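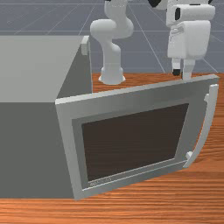 My building has a rule that you may not replace your own kitchen appliances, and I have come to believe it explains most of what is wrong with renting. When the old microwave in 3404 died, the management company, Prudix, sent me a form with 20 questions on it. One of them asked how I used the microwave. I wrote "for food." A big gray box with a door that swings open to the right, set down on a reddish-orange wooden surface, is about as simple as a household object gets, and yet getting one took me until February.

I could have bought a microwave for 99 dollars and carried it home. I offered to. I was told this would be an "unapproved improvement," a phrase I have been trying to work into conversation ever since. My neighbor Silvana Cavalcanti once put up a shelf. They found the shelf. She still gets letters about the shelf.

The usual defense of all this is that landlords have to protect their property from tenants. Fair enough. Some tenants are terrible, and I have lived above a few of them. But the rules are written as if every one of us were one bad evening away from knocking down a wall. People treated that way stop caring for the place. Why would I oil the hinge on a closet when oiling it might need approval? I let it squeak. It has squeaked through two leases and it will greet the next tenant, who will also let it squeak.

My friend Sointu Rantala rents from a man who owns three apartments and answers his own phone. When her faucet dripped he told her to buy whatever she liked and take it off the rent. She spent 70 dollars and an hour of her Saturday-type free time, and now she talks about that faucet the way other people talk about a dog. She has also painted the hallway, at her own expense, a color he would never have chosen. He says he has gotten used to it.

I am not asking for the right to paint a hallway. I would like a tenant to be able to swap a broken thing for a working thing of the same size and send in the receipt - or not even send in the receipt, if that ruins somebody's day. Prudix could keep the form for anything involving pipes.

In the meantime the closet needs a new bulb, and I am told there is a portal for that.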